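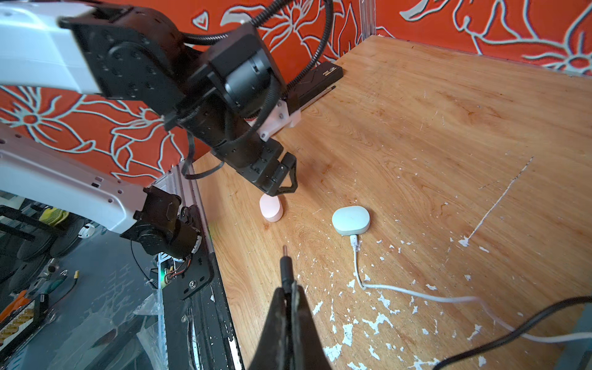
Ticket 1987: Subtitles missing from reel 3 onward, Lukberg Cinema 2

Opened: Monday, January 9, 2023
Product: Nilivow playback server, theatre edition
Site: Lukberg, Cinema 2
Priority: High (public screening booked)
Status: Closed, workaround in place, fix pending

Reported problem

Feature DCP plays with English subtitles on reels 1 and 2. At the changeover to reel 3 the subtitles stop and do not come back for the rest of the program. Picture and sound unaffected. No error on the operator panel. Same DCP plays correctly in Cinema 1 on the older server.

Package is a version file (VF) supplied by Dierckx on a separate drive, referencing an original version (OV) already on the library storage. Subtitles are in the VF only. Unencrypted, so no key involved.

Entry 1, first response

Asked site for the ingest log, playback log and a list of the compositions visible in the library. Asked whether the show was built in the Clustby scheduler or by hand on the server.

Entry 2, site reply

Logs attached. Show was built in Clustby and pushed to the server overnight. Operator has since rebuilt it by hand with the same result. The server was restarted before the rebuild. Projector firmware has not been changed since July.

Entry 3, ingest log

Both packages report as ingested. Hash check on the OV passed. Hash check on the VF shows as "complete" but the log has two lines for the reel 3 subtitle asset:

asset 323 queued, priority low
asset 323 deferred, parent not resolved

There is no third line. Every other subtitle asset has queued, copied and verified. Reels 4, 5 and 6 are listed as verified and should play, which does not match what the operator sees.
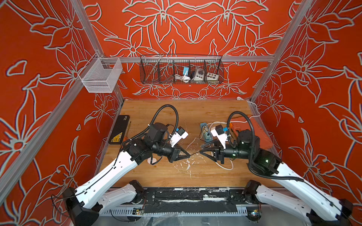

The playback log is more useful. At the start of reel 3 the subtitle renderer asks for its resource, waits, and closes with code 607. It is not started again for the reels after it. So one missing file accounts for the whole fault, and the later reels are fine on disk.

Code 607 is written to the log only. It is not passed to the panel, and Clustby received a status of 200 for the show, so the schedule page had it marked green. Raised separately with the interface group.

Entry 4, steps sent to site

1. Stop any scheduled playback on Cinema 2 and put the server in maintenance mode.
2. Delete the VF only. Leave the OV where it is.
3. Reconnect the Dierckx drive to the front port. Do not use the network copy.
4. Ingest the VF by itself, with the overnight transfer queue paused.
5. Run a full verify, not the quick one, and send the result.
6. Play the last minute of reel 2 through to the first dialogue in reel 3.

Entry 5, site reply

Steps 1 and 2 done. Drive did not mount at step 3. Operator tried both front ports. Drive light comes on, then goes out.

Entry 6, support

The front ports do not supply enough current for some of the larger portable drives. Advised site to run the drive from its own adaptor, connected before the data cable, and to wait until the light is steady. 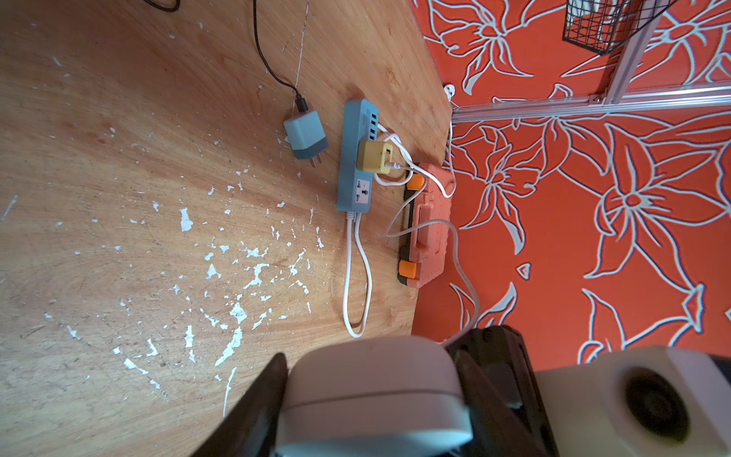
Charger and power strip on the desk

Entry 7, site reply

Drive mounted on its own adaptor. VF ingested with the queue paused. Full verify passed on all assets including 323. Changeover from reel 2 to reel 3 tested, subtitles present. Spot checks on reels 4 and 6 also good.

Asked if the Clustby show can be used or if the hand-built one should stay.

Entry 8, support

Keep the hand-built show for the first screening. The Clustby copy still holds the identifier of the deleted VF and will come up as unavailable. Remove it from the schedule, refresh the content list, then add the composition again. The trailers and the festival ident will need to be put back in order, as the refresh sorts them by title.

Cause

Reproduced on the bench. When a VF is ingested while the OV is still being indexed, any asset that reaches the queue before its parent is resolved gets deferred. Deferred assets are meant to be retried once indexing is finished.
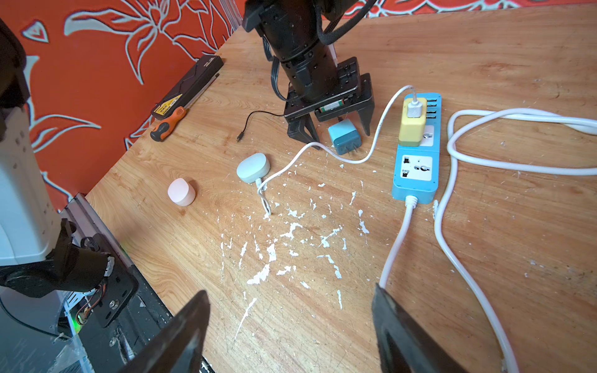 The retry is skipped if a scheduler push arrives in the same window, and the package is then labelled complete without a second count of its assets. Quick verify reads that label and passes. Full verify opens each file and would have caught it.

Workaround until the next release

Ingest the OV first and wait for the library to show it as indexed. Pause scheduler pushes during any VF ingest. Run full verify on anything with subtitles in the VF.

Related

Panel message for renderer code 607: open
Quick verify to count assets: accepted
Front port current limit to be added to the installation guide: accepted

Closed with the site's agreement after the evening session played through with subtitles on all reels. Reopen under the same number if it recurs.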